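Giving up the big shop

August 8, 2026

So I've gone 20 weeks without doing a big weekly shop, and a few of you asked how it's going after I moaned about it in March. Mostly good! A bit smug, if I'm being fair to my husband, who has to listen to it.

The old way was a Saturday morning drive to the retail park outside Jurkport, a trolley with a wonky wheel, and home with bags of things I'd bought because they were near the till. Then by Wednesday we'd have no milk and half a cucumber going to soup in the drawer. I did that for years and thought it was what grown-ups did.

Now I walk down to Skomby Road with a rucksack, usually on my way back from work, and buy for two days at most. Pirzada the greengrocer is open till seven and they'll sell you one carrot if you want one carrot. I have bought one carrot. The lad serving didn't blink. 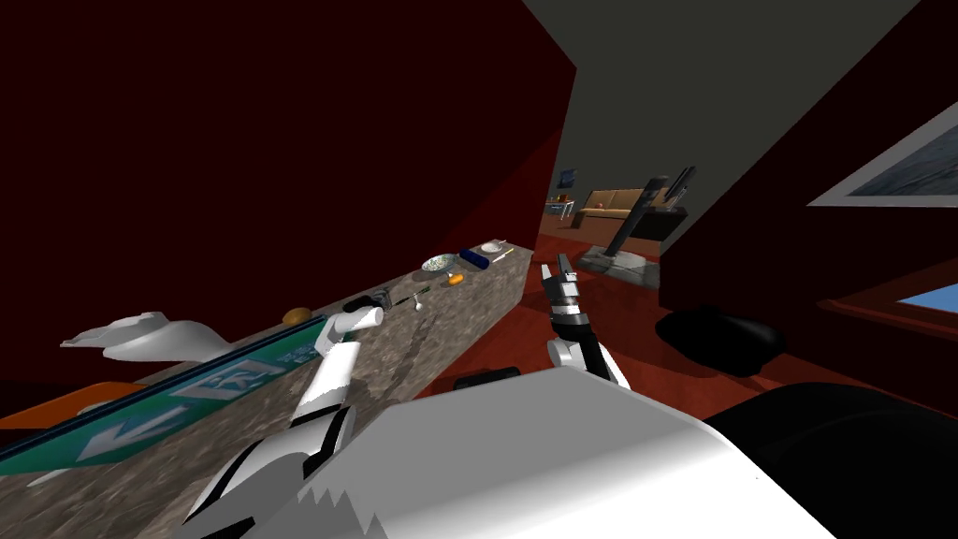
The bit I was worried about was money, because everybody says little shops are dearer. Some things are. Washing powder is daft, so I still get that in bulk when my sister goes to the cash and carry. But veg comes out cheaper, and I throw so little away now that the food bin hardly needs emptying — the smell alone was worth changing for.

My neighbour Jawad Kazmi has been doing it this way forever and gave me the best tip, which was to decide on tea before you leave the house and not in the shop. If I go in without a plan I come out with five lemons and a packet of crumpets (still a good evening, mind you).

Rainy days are the weak spot. Last month we had a whole week of it and I caved and had beans on toast more often than I'd like to admit on here. I've started keeping a shelf for that now: tinned tomatoes, chickpeas, pasta, the nice sardines.

I do miss the big bakery counter a bit. If anyone local knows where to get decent rye bread without getting in the car, please tell me in the comments, the one on Skomby Road sells out before nine and I'm not a morning person.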